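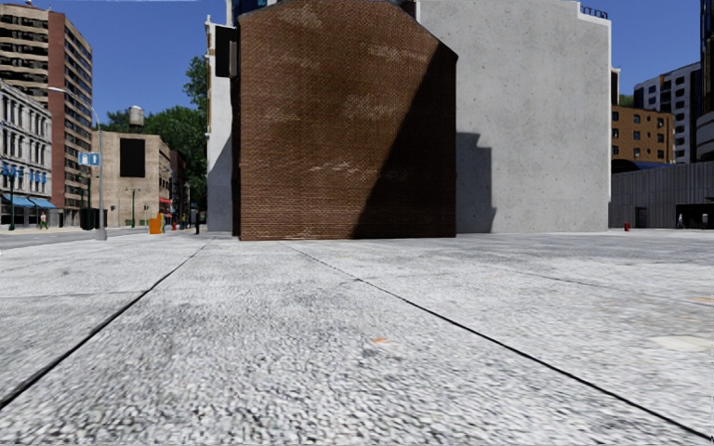

1 min read

In: Family Events, Ovbridge
July — by the Tisten events desk

The summer stamp walk in Ovbridge is open again until the end of July. Families collect stamps at shops in the old center, and children who fill the card can choose a small gift. Last year 1,151 cards were returned — this year the organizer Fineo has printed 1,362. 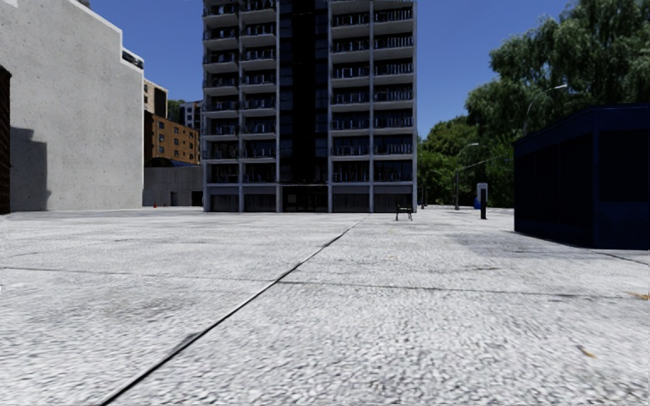
How to take part

Cards cost 250 at the Radu ticket window, from 10 a.m.

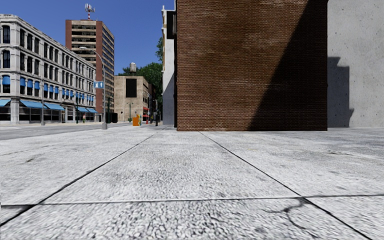 They can be bought also at the station until 6 p.m., but only with cash.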